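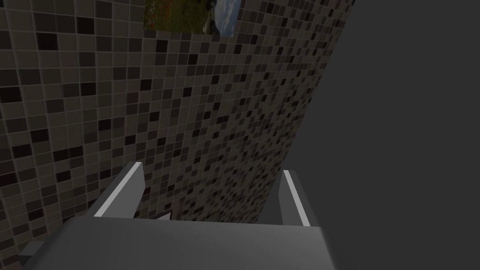

Tiler wanted, Nundach

Posted Sep 4, 2022

Böttcher is looking for an experienced wall and floor tiler to join our small fitting team. The post is permanent and full time, with a trial period of two months. We fit bathrooms, kitchens, stairwells and shop entrances, mostly in older buildings in and near Nundach.

You will work in a pair most days, sometimes alone on smaller jobs. Materials are delivered to site by our own van. You won't be expected to sell anything or deal with invoices, but you will talk to customers and should be comfortable telling them when a wall needs more preparation than they hoped.

The work includes:
Checking and levelling walls and floors before tiling
Setting out, cutting and fixing ceramic, stone and mosaic
Grouting, sealing and cleaning down
Taking up old floors where they can't be saved
Keeping a short daily record of hours and materials
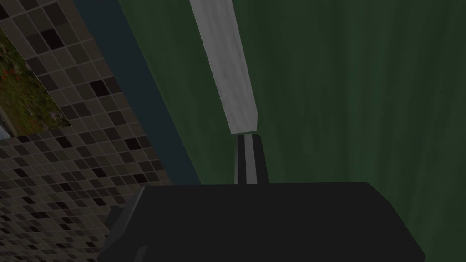 We do a fair amount of mosaic, so please tell us if you have worked with sheets or with loose pieces. If you haven't, we can teach you, provided your cutting and setting out are sound. The same goes for marble. We would sooner take on a careful tiler with no stone experience than a fast one who leaves uneven joints.

The largest job on the books is a stairwell in Jakgate, 119 square metres over four floors. It is due to start once the plasterers are out and should run until March. Whoever takes this post will spend much of the winter there. There is no lift.

What you need: a completed apprenticeship or several years in the trade, a driving licence, and your own hand tools. We supply wet saws, mixers, work clothes and knee pads. You should be able to lift a full bag of adhesive without trouble.
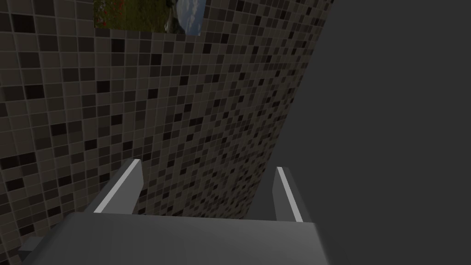 Pay and hours

Starting pay is 2,019 a month after deductions for a single person with no children, more if you have run jobs on your own. Hours are seven until four with an hour for lunch, and we finish at one on the last working day of the week. Overtime is rare and is paid or taken as time off, as you prefer. Travel between sites counts as working time.

How to apply

Send a short letter and a list of recent jobs to the office at 16 Gelovlow, Nundach, or hand them in at the counter before noon. Photographs of finished work are useful but not required. We will ask you to come in for a paid day on site before either side decides.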